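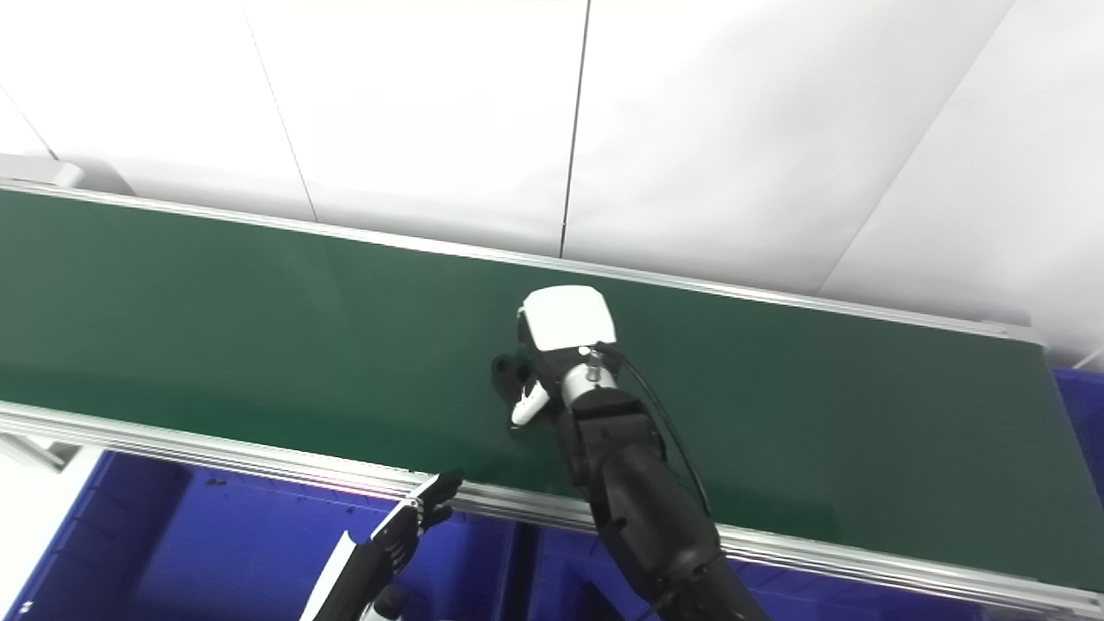
The Long Way Around for a Jar of Plum Jam

Home Features Food Places Subscribe

My favorite breakfast in the world costs almost nothing. It's a slice of dark bread, too much butter, and a spoonful of plum jam from Drernstead, a town you can walk across before your coffee gets cold. I've been eating the stuff for 11 years, and last October I finally went to see where it comes from.

The plums are small and a bit ugly, if I'm being fair to them. They're blue-black with a dusty skin, and they're so sour off the tree that my whole face folded up when I tried one. Cook them slowly, though, and something wonderful happens! The sourness stays, but it sinks down under a deep, almost smoky sweetness, and the color goes from muddy purple to a red you could paint a door with.

Most of the orchards sit on the slope between Drernstead and Drorville, where the mornings are cold and the fog hangs around until ten. Growers there swear by the fog. They say it slows the fruit down, and that a slow plum is a better plum. I can't prove it, but I ate a lot of plums in both towns (a lot!) and the ones from the foggy side won every time.

Picking lasts about three weeks, and while it's on the whole valley smells like a pie. Kitchen windows are open, pots are going, and people leave bags of extra fruit on each other's steps. The old way is to cook the jam for two days with no added sugar, stirring as often as you can stand it. A newer style, the one sold under the Jaber label, cooks for a few hours with a little sugar and a strip of lemon peel. I went there ready to be a snob about this. Then I tasted the two side by side, and the quick one was so bright and fresh that I bought six jars.

Jaber started out making 380 jars in its first fall. These days it fills 1000 on a good day in the season, and the labels still have the same crooked little plum drawn on them.

If you go, go hungry, and take the back road. It's slower and full of potholes, but it runs right through the orchards, and there's a farm stand past the second bridge that sells plum dumplings rolled in toasted breadcrumbs. Get there early, they sell out by lunch. I ate mine standing next to the car with butter running down my wrist, and then I went back and got in line again.

More in Food and Places
Bread Worth Getting Up For
A Weekend in Drorville on Foot
What to Do With Too Many Apples
Five Soups for a Cold Kitchen
The Last Good Diner on the River Road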